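Hand and Wrist Comparison on Office Furniture: Data Card
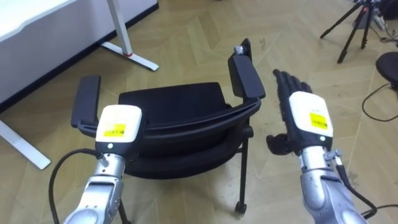
Softić Group for Applied Manipulation — Hardware Evaluation Unit

1. Summary

This data card accompanies the recordings made during the comparison of two multi-fingered hands on a two-armed robot. The task family is the handling of ordinary office chairs: approaching a chair from one side, taking hold of its armrests, turning it and moving it a short way across the floor. The collection holds 500 recorded attempts, divided equally between the two hands. It was assembled to help the unit choose a hand for longer trials and is released so that other groups may check our findings or use the recordings for their own purposes.

The two hands are referred to throughout by their project names, Arnell and Ukik. Both names are internal and do not correspond to a commercial product line.

2. Purpose and intended use

The recordings are suitable for:

- comparing grasp choice and contact timing between two hands on the same task;
- training or testing policies that take head-camera images and joint positions as input;
- studying how forearm cables affect reach near the floor.

They are not suitable for drawing conclusions about safe operation near people. No person was inside the working area during any attempt, and the force limits were set for furniture only. Users who wish to apply the material to other objects should treat it as a starting point and carry out their own checks.

3. Equipment

Each arm has a silver forearm ending in a white wrist module, with the black hand mounted beyond it. The wrist modules carry a yellow barcode label, and the unit's equipment register is keyed to these labels. When a module is exchanged, the new label is entered in the session file before recording resumes. Users who find a difference between two sessions that the other fields do not explain are advised to compare the module entries first.

The same controller, Bindutex, was used for both hands. Only the finger mapping and the closing speed were changed. The operator worked through a pair of tracked gloves and saw the robot's own head view on a monitor, with no second view available. This restriction was kept for the whole collection so that the images in the release contain the same visual information as the operator had.

4. Task definition

An attempt begins with the chair between the two arms and both hands open. The fingers are to be straight and together, with the thumb held apart. The operator then brings each hand to the nearest armrest, closes it, and turns the chair until the seat faces the robot. In the second part of the task the chair is drawn back on its castors to a taped mark and released.

An attempt is marked as complete when both hands have let go and the chair is at rest within the mark. It is marked as partial when the turn was achieved but the chair did not reach the mark. All other attempts are marked as failed, and a short code gives the cause: slip, missed contact, cable, controller stop, or operator error.

The time limit for a single attempt is 35 seconds. Attempts that exceeded the limit were stopped and kept.

5. Contents of the release

Each attempt is stored in its own folder and contains:

- head-camera video;
- joint positions and motor currents for both arms and both hands;
- glove readings from the operator;
- a plain text note with the outcome, the cause code where one applies, and the session name.

Head-camera images have not been cropped or retouched. Furniture and equipment standing near the working area were left in view, and the position of these items varies between sessions. The parquet floor has a strong zigzag pattern, and users working on visual tracking should be aware that some feature detectors respond to it more strongly than to the dark upholstery of the chair.

6. Main observations

The Arnell hand gave steadier contact on a flat, padded armrest. Its fingers settled evenly across the pad, and the turn could usually be made without a second grasp. The Ukik hand closed faster and was easier to place when an armrest was tilted, but it slipped more often once the chair began to roll.

Neither hand performed well when the thumb met the side of the backrest before the fingers reached the armrest. Operators learned to come in higher and from the outside, and this habit is noticeable in the later sessions — users who split the data by date should keep it in mind.

Black hands against a black chair proved difficult for the operators to judge on the monitor.

7. Known problems

In 112 attempts the motor current channel for the thumb was recorded at half the normal rate. The affected folders are listed in the file named thumb_rate.txt. The values are correct but must be resampled before they are compared with the remainder.

Cable contact was under-reported in the first sessions, as the cause code for it was added only later. Earlier notes have not been revised.

8. Versions

Version 2 replaces the first release in full. It corrects the left and right hand labels in the joint files and adds the glove readings. The folder names are unchanged, and scripts written for the first release should run once the new column order has been set.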